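Ticket: Shared folder on Baltareo drops to read-only overnight
Status: Resolved
Component: File storage / network shares
Opened by: Gonçalo Mota
Site: Besudine, second floor

Problem

The "projects" share on Baltareo is writable during the day. When users come in the next morning, saving to an existing file returns "Access denied". New files can't be created either. Opening and copying files still works. Logging off and on again does not help. Restarting the file service on Baltareo restores write access until the following night.

First seen in October, after the storage update. The other shares on the same server are not affected.

Environment

Server: Baltareo, wired, static address
Backup target: Skato
Volume: 200 GB quota, 79% used
Clients: mixed, all on the office domain

Log

17:40 Confirmed write access from two desktops. Share permissions and folder permissions exported for comparison.

02:00 Nightly backup to Skato starts. Snapshot of the volume is created.

02:19 Backup job ends with code 79. The job console shows this as "completed with warnings", so no alert was sent.

07:55 Write test fails from both desktops. Exported permissions are identical to those from the evening before. Quota has not changed. This rules out permissions and disk space.

08:10 Volume status on Baltareo is "frozen (snapshot)". The backup job freezes the volume before the snapshot and should release it at the end. The release step is missing from the job log.
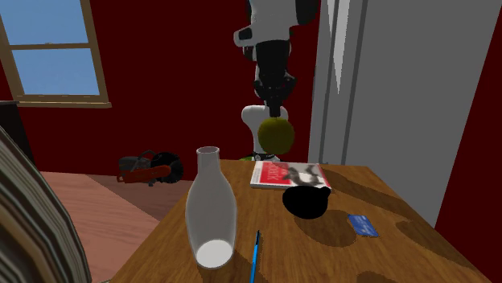

Attachment 1. Render, yellow-green sphere held above the far edge of the table.

08:25 Released the volume by hand with the storage tool. Save test passes from both desktops. No service restart needed.

09:30 Compared the job script with the copy on Patrício, which does not have the fault. On Baltareo the post-backup script still points to the old tool path. The update moved the tool and left no link behind. The script fails, and the job exits before the release step.

Fix

Corrected the tool path in the post-backup script on Baltareo. Changed the alert rule so that code 79 sends a message to the support mailbox. Ran the job manually at 12:00. It ended with code 0 and the volume went back to "online".

Follow-up

Write test passed at 07:50 after the next scheduled run. Gonçalo Mota confirmed normal saving from his desktop. Path check added to the update checklist for Baltareo and Patrício. Ticket closed.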